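09/03/2023 Notebook, shelving cell, Amaral bench

Going through the draft handling rules again with two arms at the table.

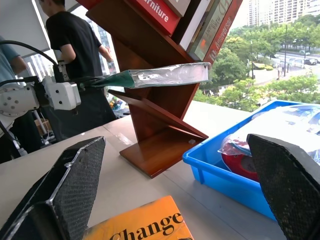
Jussara Cavalcanti thinks rule 4 (no person inside the marked zone while an arm is powered) should be struck, as the speed cap already covers it. I don't buy it. The cap is a number in a config file and anyone can edit it. Valter edited it in October.

Rule 6, "grip force suited to the object", means nothing as written. Suited according to whom? A book in a plastic wrap and a bare one are different jobs. Want a force per item class, or drop the line.

Roren quote 2,000 cycles between finger checks. No source given. I'd take 85 until we have our own wear log.

Also: the tray by the shelf needs a rule. Packaging and tape within reach of an arm, and the draft doesn't mention it.

Iulian to send me the old Pusaletti sheet. Rule 4 stays in for now.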